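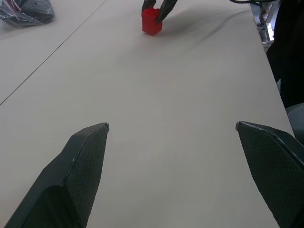
Zweiarmbetrieb, Ansicht vom Handgelenk: offene Greiffinger vorn, der rote Baustein im zweiten Greifer.

Zedura Zweiarm-Set für Tischaufgaben

Das Zedura-Set besteht aus zwei Armen mit je einem Parallelgreifer, zwei Handgelenkkameras, einer Kopfkamera und der Steuersoftware Fandach. Es ist für Labore, Hochschulen und Entwicklungsabteilungen gedacht, die Greif- und Übergabeaufgaben mit kleinen Teilen aufzeichnen oder testen wollen. Geliefert wird ab Lager Clenduden.

Greiffinger

Die Finger sind dunkelgrau und laufen spitz zu. Auf den Innenseiten tragen sie ein feines Rautenmuster, die Außenkanten sind glatt abgeschrägt. Kleine Teile wie Spielbausteine lassen sich mit den Spitzen fassen, auch wenn daneben nur wenig Platz ist. Für sehr flache Gegenstände, etwa Karten oder einzelne Blätter, sind die Standardfinger nicht geeignet. Dafür gibt es den Fingersatz Satti mit dünnerer Spitze.

Ein Fingersatz ist mit zwei Schrauben befestigt. Nach jedem Wechsel muss der Greifer in Fandach neu referenziert werden (Menü Greifer, Punkt Nullstellung). Wer das vergisst, bekommt falsche Öffnungsweiten in der Aufzeichnung.

Arbeitsfläche

Ein eigener Tisch gehört nicht zum Lieferumfang. Zwei zusammengeschobene Tische gleicher Höhe reichen aus, eine Fuge in der Fläche stört den Betrieb nicht. Wir empfehlen eine helle, matte Oberfläche. Glänzende Platten erzeugen Reflexe, die vor allem in den Handgelenkkameras auffallen.

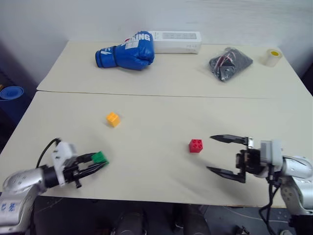
Für die ersten Versuche genügen Bausteine in Rot, Gelb und Grün. Sie sind billig, überall gleich geformt und heben sich gut von einer hellen Fläche ab. Größere oder weiche Gegenstände wie ein Boxhandschuh oder eine Plastiktüte können hinten auf der Fläche liegen, wenn die Aufzeichnung auch Unordnung enthalten soll. Beide Arme lassen sich getrennt ansteuern: Der linke kann ein Teil halten, während der rechte offen vor dem nächsten steht.

Die Kabel der Greifer werden nach unten über die Tischkante geführt. Bitte genug Spiel lassen, damit sie bei ausgestrecktem Arm nicht auf Zug kommen. Klettbänder liegen bei, eine Kabelkette ist als Zubehör erhältlich.

Software

Fandach zeichnet die Bilder aller Kameras zusammen mit den Gelenkstellungen und der Greiferöffnung auf. Der interne Speicher fasst 128 GB, ein externes Laufwerk kann angeschlossen werden. Aufnahmen lassen sich direkt im Programm schneiden und mit einer Bezeichnung versehen. Eine deutsche Oberfläche gibt es seit der Fassung vom Juli, das Handbuch liegt derzeit nur auf Englisch vor.

Lieferumfang
2 Arme mit Greifer
2 Handgelenkkameras
1 Kopfkamera mit Halterung
1 Steuerrechner mit Fandach
6 Klettbänder
Netzteile und Anschlusskabel
Tischklemmen

Nicht enthalten: Tische, Bausteine, Monitor, Not-Halt-Taster für die Wandmontage.

Aufbau und Einweisung

Der Aufbau ist zu zweit an einem Vormittag zu schaffen. Auf Wunsch übernehmen wir ihn vor Ort. Die Einweisung ist für bis zu 5 Personen ausgelegt und umfasst Inbetriebnahme, Kamerajustierung, Fingerwechsel und eine Aufzeichnung mit beiden Armen. Termine vergibt Parveen Rajput.

Wartung

Finger mit einem trockenen, fusselfreien Tuch abwischen, keine Lösungsmittel verwenden. Ist das Rautenmuster abgenutzt, sollten beide Finger eines Greifers gemeinsam getauscht werden. Schrauben am Greifergehäuse monatlich prüfen. Reparaturen an den Gelenken führt nur unsere Werkstatt aus, Ansprechpartner ist Gerrit Tshabalala.

Preis und Lieferzeit auf Anfrage. Leihgeräte sind begrenzt verfügbar, bitte den gewünschten Zeitraum gleich mit angeben.

Stand der Angaben: 2026-04-26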